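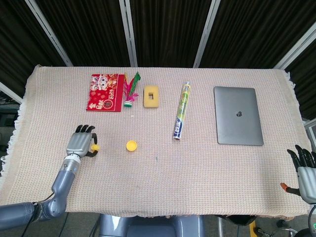 Cell 9 – two-arm tabletop station, inspection checklist
Hondus, upstairs bay
Sep 19, 2023
Checked by: Asger Þorgeirsson
Run hours on the counter: 398

Status words: OK / WATCH / FIX. Comments under each line. Sorry for the short notes, had to get this in before shift change.

BEFORE POWER

E-stop, operator side – OK
Clicks in, twists out. Label is peeling again.

E-stop, rear – WATCH
Works but stiff. Sprayed it last time, didn't help much. Swap the button at next service.

Main breaker and lockout tag – OK
Tag still has the old Zutlow number on it. Call Brennan, not Zutlow. Someone please print a new one.

Curtains – OK
Heavy black ones, keep them behind the posts. Don't tie them to the posts.

Support posts – WATCH
Hand check every foot bolt. One was a quarter turn loose, tightened and paint marked. If the paint line has moved next time, write it here and tell me.

Table and cloth – OK
Cloth stays on, woven beige one only. Pull it flat before homing. Fringe hangs off the side, keep it clear of the arm cables. Fingertips catch in a wrinkle and then you get a torque fault and everbody blames the hand.

Objects on the cloth – OK
Back edge only during checks. Laptop lid closed. Round stuff (ball, bottle cap) can be in the middle for the pinch check, nothing else.

ARMS

Left arm, joint play – OK
Rocked by hand, power off. Elbow is quiet.

Left arm cable – WATCH
Runs down past the table edge. Needs slack at full reach and no rubbing on the edge. Jacket was a bit shiny on the underside, no copper. Sleeve ordered from Grustel.

Right arm, joint play – OK

Right arm indicator – OK
Green before you enable. Any other color, stop and read the log first. Don't just cycle it.

Wrist band, left – OK
White band, seated all the way round. If it creeps toward the hand push it back and note it.

Base bolts – OK
33 Nm, all of them, wrench not guesswork. Done.

HANDS

Fingertips, both – OK
Black tips. Look for splits, wipe with a dry cloth. No solvent!! It makes the tips go hard.

Thumb, left, pinch check with yellow ball – OK
Ball goes between thumb and fingers, close slow, open slow. Repeat 2 times. No buzz from the thumb motor. Small buzz is WATCH, grinding is FIX and the hand comes off.

Thumb, right – FIX
Slow coming back from full bend. Almost a second behind the left one. Recalibrated, same result. Probably the tendon, not the motor. Keep it on light objects untill it's changed. No laptop moves with the right hand.

Finger curl, right – OK
All close evenly.

FLOOR AND SURROUNDINGS

Floor cables – FIX
Too much on the floor by the right side. Route along the wall or cover. I stepped on one doing this check.

Cable shelf, left – WATCH
Tangle. Not dangerous where it is but good luck finding anything. Sort and label, spare arm leads first.

Walkway – OK
Clear on the operator side.

AFTER POWER

Homing – OK
Left first then right. Stand back of the line for both.

Soft limits over table – OK
Fingertips stop above the cloth, no contact.

STILL OPEN
Right thumb tendon – Brennan, asked for a visit in September
Cable cover, right side – me
Lockout tag – whoever has the label printer
Rear E-stop button – next service

Cell released for light work only. Right hand limit stays on the panel until I sign it off.
Asger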